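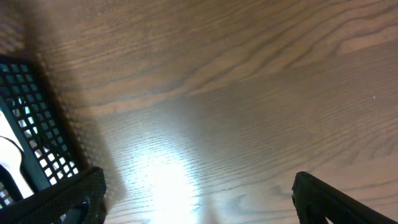
Black mesh basket on an oak-look table top.

Sorting small plastics on a wooden table

Disposable cutlery, clips, ties and lids all end up in the same drawer, and the usual place to sort them is the dining or kitchen table. The notes below cover the table surface, the choice of basket and the order of work. They apply to any wooden or wood-effect top with a sealed finish. Oiled and waxed tops need a cloth under everything.

1. Lighting

A glossy finish reflects a lamp or window straight back at the person sorting. Clear film, broken prong tips and other pale scraps are easily missed in the bright patch. Move the lamp to one side, or work from the other end of the table. Wipe the surface along the grain with a barely damp cloth and dry it before starting. Grit left under a basket will mark the finish the first time the basket is pushed sideways.

2. Choice of basket

Mesh baskets let crumbs and dust fall through and can be rinsed under the tap. They are suited to pegs, clips and anything longer than the openings. Thin handles will pass through a square mesh and catch, so cutlery should go in a basket with closed walls or be stood upright in a jar.

Semi-transparent baskets show roughly how full they are without being lifted down. Milky plastic hides small items, so a label on the short side is still worth having. I use the Pullska label tape, cut to 5 cm, on a dry surface. Tape put on a damp basket lifts at the corners.

Felt pads, 20 mm across, can be fixed under any basket with a rough moulding line on its base. Check the base by running a fingernail along the edge.

3. Order of work

Empty the drawer on to a towel. Take out one type of item at a time and spread the pieces so that none lies on top of another. Look for cracks at the neck, where the bowl meets the handle. Cracked pieces go out.
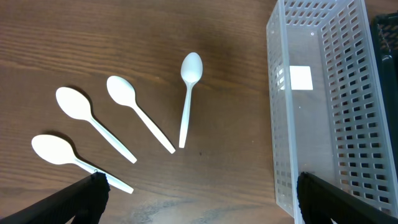 Prakov, in the comments, disagrees with keeping disposable spoons at all: "They go brittle in a warm drawer. Mine sat next to the oven from one April to the next and two snapped in a tub of yoghurt. Metal teaspoons from a charity shop take up the same room."

The point about heat is fair. A drawer beside an oven is the wrong place for thin plastic, and a cupboard on an outside wall is better. Spoons kept for picnics should be stored with all the bowls at one end. They nest closely that way and take up less depth.

4. Putting away

Load the basket with the longest items first, handles parallel to the long side. Leave 2 cm clear below the rim if another basket is to be stacked on it. Lift the basket off the table - do not slide it - and wipe the top once more.

Repeat when the drawer starts to catch on closing.

Page last revised February 1, 2022. Corrections to Josué Quintana, Pivilbridge.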